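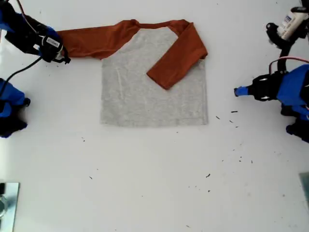
The Folding Cell Doesn't Need a Better Brain, It Needs a Wrench

22 July 2019

Every few weeks I get sent another article about a pair of robot arms that can fold laundry, and every few weeks the article spends its whole length on the software. How it learned. How many tries it took. Whether it could do a towel next. I have looked after a two-arm folding cell at Malach since March, and I would trade all of that writing for one honest page on how tight the bolts were.

Our cell is nothing special. Two small arms face each other across a white tabletop, each with a gripper, and there is a camera mount over on the right. The arms came as a kit from Uvik. The sales sheet said setup took an afternoon, and I suppose it does if you count setup as finished when the motors turn. By my log, the first usable week came after 163 entries, and most of those entries have nothing to do with software. They say things like "left wrist horn slipping again" and "cable caught under base."

I keep that log by hand. Ivanyshyn, the shop that does our service, has a web form for it, but the form has a menu of faults and the menu was written by people who think faults come one at a time. A slipping horn makes the gripper arrive low. A gripper that arrives low drags on the table. The drag heats the motor, the motor shuts off, and the form wants me to pick "overheating." So it goes into the statistics as a heat problem and somebody offers to sell us a fan.

Calibration is where my doubts are strongest. The procedure we were given has you move each arm to its home pose, save the numbers, and go on with your day. It checks each arm against itself. It says very little about whether the two arms agree with each other, and folding is a job where they had better agree.

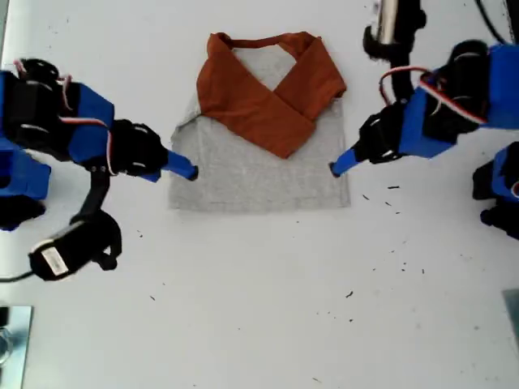
A cell like ours should be judged on how well it holds its setup between Monday and Friday, and I have yet to see a supplier publish that. They publish the good fold. I'll grant that a good fold is worth looking at: the rust-orange sleeves crossed in a V under the collar, a fingertip on either side of the gray shirt and the two of them at close to the same height. That last bit is the one I care about. When I stand at the bench I look at the tips before I look at the shirt. If one has crept up or down the table compared with the other, I stop and redo both arms, whatever the screen says about them.

Then there is the matter of cables. Kit arms wear their wiring on the outside, and you have to leave enough loop for the full reach without leaving so much that it snags. I have never seen a drawing that tells you how much. You set it by eye, run the arm out to its farthest point, and set it again. Uvik says the harness is good for 3000 cycles. Our first one went intermittent at 883, at a connector, and the answer I got was that we must have routed it wrong. Maybe we did. I would still like to see the right way written down.

People at Dimlow, who run a bigger line than ours, tell me this all goes away with better hardware. I have seen their hardware. It is heavier and it costs a great deal more, and they still have a man with a hex key walking the row before first shift. They don't put him in the brochure either.

What I would ask for is dull. Print the bolt torques. Give me a check that measures one arm against the other. Tell me to wipe the table, and how often, because specks and lint collect on a white top whether or not anyone is admiring the robot. We settled on a full inspection every 300 folds, a number I picked myself after the second slipped horn, and I have no idea whether it is too many or too few. The supplier ought to know. When I asked, they sent me a link to a video of a shirt being folded.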